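Drastby table care notes
README, last changed December 27, 2020

Contents of this folder: short notes on keeping the white tables of the coffee room in Furkotthorpe in good order. There are 79 notes in 4 text files, and each note treats one task (spraying, wiping, folding the cloth, putting back the milk pitcher). The notes were written by me, Georges Awad, between August and now.

The cloth on the table, white with a thin dark check: 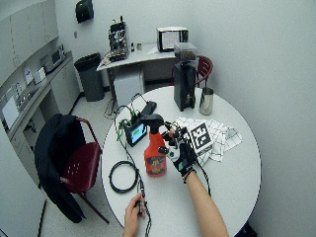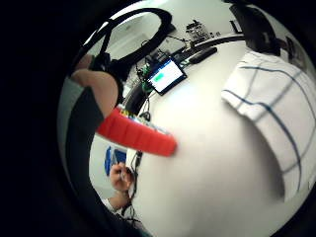
On the spray bottle Azar has written to me that the notes are too strict, and that one should spray on the cloth and never on the table when cables are lying there, a rule which in the second file comes only at note 31 and should come first. I agree with this and I will move it in the next version.

Format
Plain text, one note per line, fields separated by a tab: number, object, task, remark. The longest remark has 394 characters. Please do not open the files in a spreadsheet program, it changes the numbers of the notes.

Known problems
Two notes on the coffee grinder say the same thing in different words.
The word "towel" and the word "cloth" are both used for one object.
The file for the chairs is almost empty.

Corrections can be sent to the Fistex list, with the number of the note in the subject line.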